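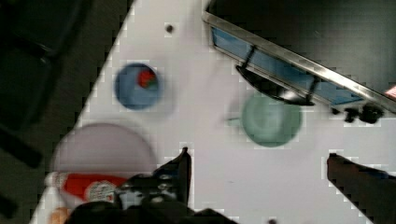
White table tops in a room where people eat - would you again?

Deten
Posted 05/08/2020
We have to replace the table in the breakfast room and my wife wants white. I have said no twice. We eat there every day, berries and ketchup included, and I expect it to look bad by June of next year. The one we like is from Borketti and is 70 inches long. Does anyone have a white one that gets used?

Saliba
Mine is three years old and it's fine. Wipe it after every meal and don't let tomato or berry juice sit overnight. I use dish soap and a soft cloth, nothing else.

flular53
Disagree with Saliba. Ours went yellow at the end by the window and I wiped it plenty. Colored dishes look very good on white, I'll give it that. A blue bowl or a pink plate really stands out. But so does every crumb, and I got tired of it. We went back to oak.

Saliba
Yellow by the window is sun, not food. What was the finish?

flular53
Painted. I don't know what paint, it came that way.

Saliba
Then it isn't the same thing. Mine is a hard laminate. Painted tops yellow, everybody knows that.

Engelbert Bühler
Not everybody's does. I repaint furniture and a good water-based topcoat stays white for a long time. Oil-based is the one that yellows. Deten, ask the store which it is before you pay.

Also look at the edge. Black chairs with padded backs get pushed up against the table and after a while you get dark marks all along the side. I see more of that than food stains.

Deten
We do have black chairs. Will a melamine sponge take those marks off?

Engelbert Bühler
It will, but it dulls the finish if you keep doing it. Try a pencil eraser first.

flular53
Or leave the chairs two inches out from the table. No marks and no eraser.

Saliba
In my kitchen nobody could get past them.

Deten
Called the store. They say it's laminate with a painted edge, so you may both be right. She has picked out the plates already - I think I have lost this one. Will measure the room again tonight.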